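Small parts and toy storage: one deep bin or several shallow ones?
Storage and Tidying board

Posted by marrow_lane, July 1, 2022

We are sorting out the toys and play food at the centre and I need to settle on containers before the order goes in. At the moment most of it lives in deep boxes that don't match, bought over the years from whoever was cheapest. The lids went long ago.

I had more or less decided on plain grey bins with tall sides, the Custell 34 litre or the Dekker one that is nearly the same. They stack, you can wipe them out, and nothing rolls off the shelf. My colleague wants shallow trays so that everything can be seen at once. We have 41 places on the shelving, so whichever we pick we are stuck with.

Does anyone use the tall ones for mixed toys? How full do you keep them?

Reply from tinderbox9

Shallow trays every time. We had tall bins and the small things sank to the bottom and stayed there. You end up tipping the lot out on the floor to find one plastic carrot.

Reply from Dezső Bozsik

I disagree with tinderbox9. Tall bins are fine if you keep them nearly empty. The mistake is filling them because the space is there. Ours have a small mixed lot in each and the rest stays in the cupboard until we swap over.
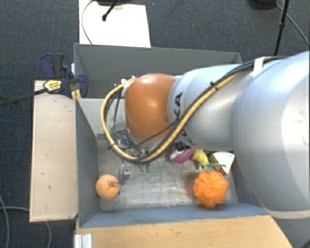 Grey bin with tall sides, small mixed lot inside.

The orange fruit shows up well against the grey, which is one reason I went for a plain colour. We had patterned boxes before and they made everything harder to pick out.

Reply from marrow_lane

Thanks, useful to see. Do the sides bow when you stack them? The Custell ones felt thin in the shop.

Reply from Dezső Bozsik

Not with that little in them. I wouldn't stack them full. Mine go two high on the bottom shelf and single everywhere else.

Reply from pellworth

Check the outside measurement at the rim before you order. The Dekker is wider at the top than the catalogue says, or it was when we bought ours in November. We had to take the side strips off the shelving to get them in. Item 949 in the old list is the narrow version if you can still find it.

Reply from tinderbox9

Still not convinced. A tall bin that you only fill a little way is a shallow tray with a wall round it. You're paying for plastic and air, and a small child can't reach the bottom.

Reply from Dezső Bozsik

The wall is what I want. Round things stay in when the bin gets knocked or carried. With the trays we were picking oranges up off the floor all afternoon. I take the point about reach. For the little ones I put the bin on the floor and they manage.

Reply from hobday_k

We use both. Tall for balls, fruit and anything that rolls, trays for flat stuff like jigsaws and cards. Skestholm do a tray that sits on the same runners, so you can mix them on one unit. The labels that come with it are rubbish, get your own.

Reply from marrow_lane

Didn't know about the runners. That might settle the argument here. Is the Grilleck shelving the same spacing?

Reply from hobday_k

The newer sort is. If yours is from before 2000 the holes are further apart and you'll need the adaptor clips. Measure two holes centre to centre and post it here, I'll check against ours.

Reply from marrow_lane

Will do when I'm next in. I'll leave the order until then.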